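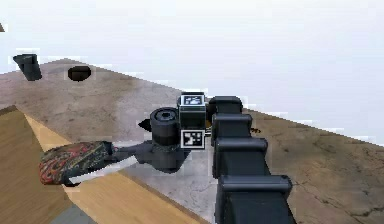
Planner update from the simulation group

The August build of Quintana, our grasp and motion planner, is on the internal server as of Thursday. Most of the changes are in how the planner handles soft items and in how the perception module builds its list of surfaces before a run starts. Teams on the Handby and Postatby sites can move over when it suits them. The old build will stay up through the end of the month.

The soft item change is the one people asked for. Until now the planner treated anything made of cloth as a rigid box with some padding around it. That worked for folded towels and failed for pouches and slippers, where the grasp point it chose was often on a part that gave way. The new version samples 200 grasp candidates along the edge of the item, throws out the ones that would put a finger pad through the table, and scores the rest by how much material ends up between the fingers. Scoring adds 47 milliseconds per plan on the standard desktop. If your items are all rigid, set soft_candidates to zero and you get the old timing back.

Wrist marker tracking also got a fix. When one marker was hidden, the pose estimate could jump to a mirrored solution for a step or two. The filter now keeps the last good orientation and waits for 3 consistent readings before it accepts a flip. Logs will show a line starting with POSE_HOLD when this happens. A few of those per run is normal. 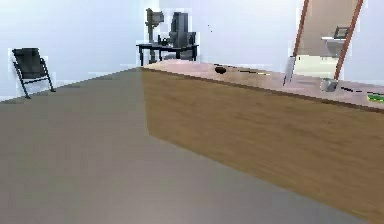 Surface extraction was rewritten in Urance, the perception module, and this is where most of the testing time went. The old code looked for flat regions and kept every one over a size limit, reflections included. In the room with the long wooden table, the framed mirror standing on it shows a light gray shelf or desk in the glass, and the old code could add that to the map as a real surface behind the table. Urance now checks each flat region against the outline of any known reflective object and drops what falls inside it. The metal cup at the foot of the mirror still needs a manual label, as small shiny items are not covered yet.

We ran 400 episodes with the new extraction before posting the build. The open problem is thin items lying flat, such as pens and cables, which sometimes get merged into the tabletop. Lowering merge_height helps but makes the map noisy near table edges. A proper fix is planned for the next build.

Configuration files from the July build load without changes, with one exception. The setting mirror_mask has been renamed reflect_mask, and the old name is ignored with a warning. Please send bug reports to the planner list with the run log attached and the scene file if you can share it.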